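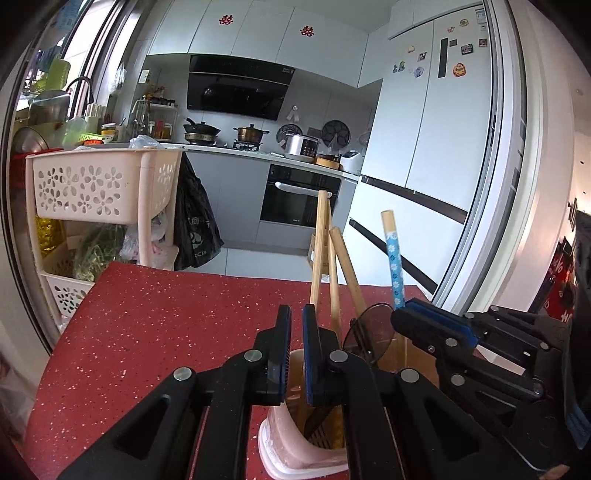
Progress report: kitchen storage and layout study
Prepared for: Kastriot Krasniqi, Dudero housing fund
Prepared by: Tiruwork Adugna
Date: 2004-09-03

1. Position against plan

The survey stage is complete. The re-siting stage, in which storage is moved and the household then uses the kitchen as normal, has begun and will run until December. Spending to date is 2,885 against the agreed budget. No change to the end date is requested.

This report deals with the kitchen listed in our plan as Prundier. The remaining kitchens are covered in the log kept by Gadisa Gebretsadik, which can be supplied on request.

2. Utensil storage

Long tools are kept upright in a pale pink plastic holder on the red speckled countertop. The contents vary. On one occasion a dark mesh strainer and long wooden sticks share the holder. Round items are the main difficulty with this form of storage. A strainer or lid takes up most of the opening and leans over whatever stands next to it, so the tools behind have to be drawn out at an angle.

The holder is kept on the counter for the present. Two changes are to be tested:

Round and flat items to be stored elsewhere, either on a hook or in a rack.
Long cooking chopsticks and spatulas to stay in the holder, handles down.

Afroza Navaratnam has asked that the holder stay within 60 cm of the main preparation area. The proposed position meets this.
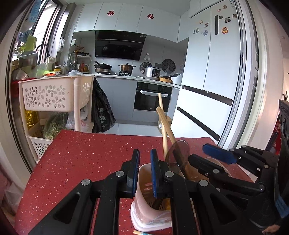
3. Lids

A clear glass pot lid with a dark rim was found standing in the utensil holder beside the chopsticks and a brown wooden spatula. The lid is top-heavy in that position. A narrow rack has been priced with two suppliers, Riker and Ammann. The Ammann rack is the shallower of the two and is preferred. The order has not yet been placed.

4. Shelf cart

The plastic cart with flower-shaped cutouts stands beside the counter. Leafy vegetables are held in one of its baskets, and bags are hung from the side. The open baskets are suitable for greens and should be left as they are. The hanging bags widen the cart and narrow the way past it. It is proposed to limit these to one bag, on the side away from the walkway.

5. Sink and window side

This is the fullest part of the kitchen. Baskets and containers are kept close to the tap, and items in daily use are mixed with items used less often. Gebremedhin Gebru will sort these with the household before anything is moved. The red and green plastic baskets will be kept in use.

6. Hob and back wall

No work is proposed to the hob, the black glass hood or the white upper cabinets. The red double-happiness paper cutouts on the cabinets are to be left in place, and any labels we need will go on the inside of the doors.

7. Risks

Delivery of the lid rack is the only item likely to affect the dates. A sum of 200 has been held back for a replacement if it does not fit.

8. Next steps

Place the rack order.
Complete the sorting of the sink side.
Repeat the reach measurements after 6 weeks of normal use.
Submit the final report in December.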